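Priltilside Kitchen, prep line walk-through
Checked by: Marion Niven
Date: March 21, 2021

1. Guarding and stop buttons — PASS
All 4 buttons work. One had an apron hanging on it. Apron relocated.

2. Hand clearance at the counter — PASS WITH COMMENT
The tray side is fine. The right hand keeps to the tray when it handles fruit, and the left has open counter before it gets anywhere near the rack. Staff still reach in to straighten things out of habit. Retrain by April.

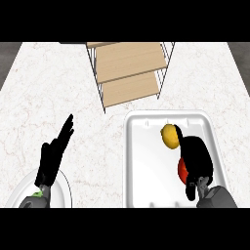
Lewis MacAulay wants it noted that he used to sort produce and talk to people, and now he sorts exceptions and talks to a screen. He'd like the stool back, too.

3. Seating for attendants — FAIL
See above. The stool was removed when the job became "monitoring," apparently on the theory that monitors don't have knees.

4. Alarm log — FAIL
672 alerts this quarter, 104 of them acknowledged by a person. The rest were acknowledged by turning down the volume.

5. Job sheets match jobs — FAIL
Archie Baird's still says "peeler." He hasn't held a peeler since the arms went in. Pay grade under review — same as last time.

Reinspect items 3 to 5.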